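Norkutia wader counts

I started this as a spreadsheet for myself and it grew! There are 1153 sightings in here, nearly all of them herons, stilts and egrets from the brackish ponds behind Norkutia. Virgilio Tolentino added the winter rows, bless him.
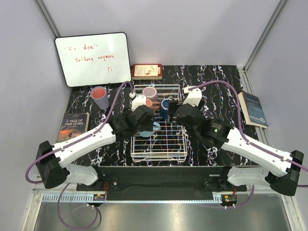
White wire dish rack, marble-patterned tabletop.

One row per bird per visit. The colour column is for leg bands only, so leave it blank if you didn't see one. I've flagged 46 rows where I wasn't sure of the species (juvenile herons, mostly). June is patchy, sorry.

Use it however you like, and send fixes to me by Friday if you want them in the next version.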